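**Gutter guard bench, notebook 2. 12 March 2024**

Carried over from the last page: the Tavville mesh panels came off the flow rig and the downspout outlet is still the narrow point. Panel itself passes more water than the outlet can take. I want to stop testing mesh until the outlet question is closed.

Setup as before. K-style trough, 5 inch, aluminum, hung at the low pitch setting. Pump on the return tank, spreader bar at the top of the roof section. Asphalt shingle, same piece we have used since September. Hangers retightened before the first run; the second one from the left had backed out again.

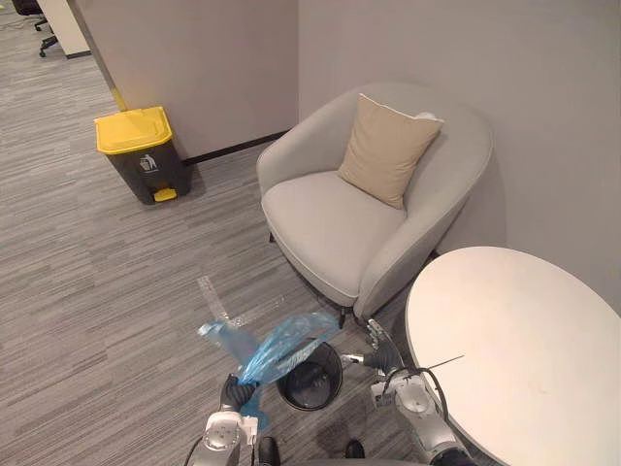
*Entry: R. Bensaid. Rig: X. Mabuza.*

Run A, no guard, clean outlet. Trough held level below the back lip for the full run. Nothing to note.

Run B, Lorar micromesh, clean. Some sheeting over the front edge at start, then it wet out and drew in. Total through the downspout 2,748 liters on the meter. Overshoot tray had a film of water in it, too little to pour off.

Run C, Lorar micromesh with pine needles and shingle grit, applied dry and then misted. Needles bridged at the front bend. Flow went over them and past the lip for most of the run. Xolani brushed one half of the panel at the midpoint and that half recovered right away. The unbrushed half did not.
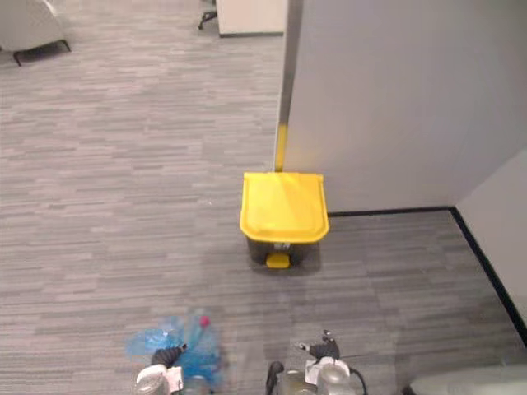

*Pedal bin, yellow lid, by the partition.*

Shingle grit is the part I keep underestimating. It passes the coarse mesh and settles at the outlet, and on the fine mesh it packs into the weave together with pollen. Hannelore's suggestion is to separate the two loads and run grit alone for 47 minutes before adding any needles. Agreed, will do that as Run D.

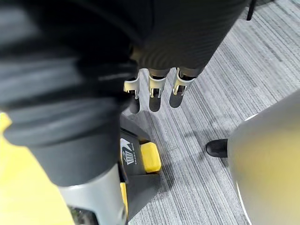 The front bend radius also matters more than the Hajji drawing implies. Drawing shows a gentle roll. The panel as delivered has a sharper fold, and needles catch on the fold line first every time. Measured pitch of the installed panel: 2 degrees off the shingle line at the left end, less at the right. Needs a shim before Run D or the halves are not comparable.

Sealant at the end caps: butyl on the left, the Ralley tripolymer on the right. Left cap weeps at the bottom corner. Could be prep. Wipe down with alcohol, redo, leave overnight.
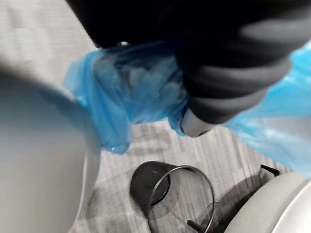

*Blue bag, gripper closed on it.*

To do:

- shim right end of panel, recheck pitch
- redo left end cap
- sieve a new batch of grit, 54 g per panel, bag and label
- ask Bouchra if the larger outlet has shipped
- Mounir to zero the meter and log the tank level before Run D

Open: does the brushed half stay clear if the debris is left to dry on it between runs? No data yet. Leave the Run C panel on the rack uncleaned until we decide.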